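Fan ID Cards, Made to Order by Morside

If you have ever belonged to a fan club, you know how lovely it is to carry a little something in your wallet that says so. Our fan ID cards are laid out like a proper identity card, with a title, an issuing authority and a period of validity, only a good deal sillier, and that's just how our customers like them!

Mahmoud Amrani started making them for his niece and her friends, and we now print them in our Horkton workshop for groups of every kind. Corners are rounded, so they slide in and out of a card sleeve without catching, and we can set the text in Chinese, English or a mix of the two (send us the characters typed out, please, as we can't work from handwriting).

The small lines are where people have the most fun. One of our favorites is the BLACKPINK fan card with 粉丝身份证, "fan ID card," as its title and "Blink家族" for the family name, and a validity line that says it expires when the Earth is destroyed.
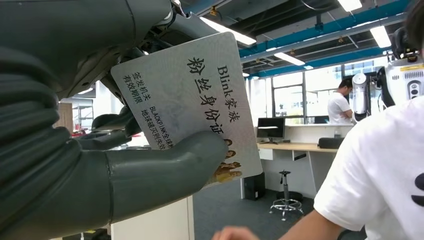
You're welcome to write your own line, of course, as long as it fits in 18 characters. Cards come in packs of 4, and a pack takes 2 weeks to make. For orders of 80 cards or more, do write to us first so we can set aside the time, especially in November, when everybody seems to remember their gifts at once.

Sign up for our newsletter for new designs. You can unsubscribe at any time.

© Morside, Horkton | Contact us | Back to top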